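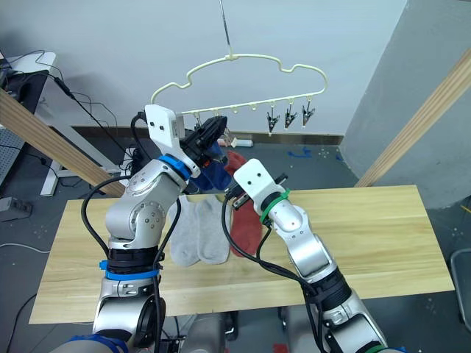 Textile Care, Unit 4: Drying and airing
Tutor: Lizelle Steyn
Handout for Wednesday, January 9, 2019

Drying is the removal of water left in the cloth after spinning. How long it takes depends on the fibre, the weave, the air temperature, the humidity and how freely air can move past the item.

Fibres
Cotton and wool hold a lot of water inside the fibre. Polyester and nylon hold very little – most of the water sits between the yarns and leaves quickly. Blends fall somewhere in between. Check the care label before choosing a method.

Line and rack drying
Leave a gap between items. Hang socks by the toe so the elastic is not stretched. Dry knitwear flat on a towel, and reshape it while damp. Turn dark colours inside out if drying in the sun.

Indoor drying
A full load can release roughly 3 litres of water into a room. Open a window or run an extractor fan.

For next week
Weigh one cotton towel dry, after spinning, and again after four hours on a rack. Bring all the weights and note the room temperature. Those absent in August need the Ovdale worksheet too.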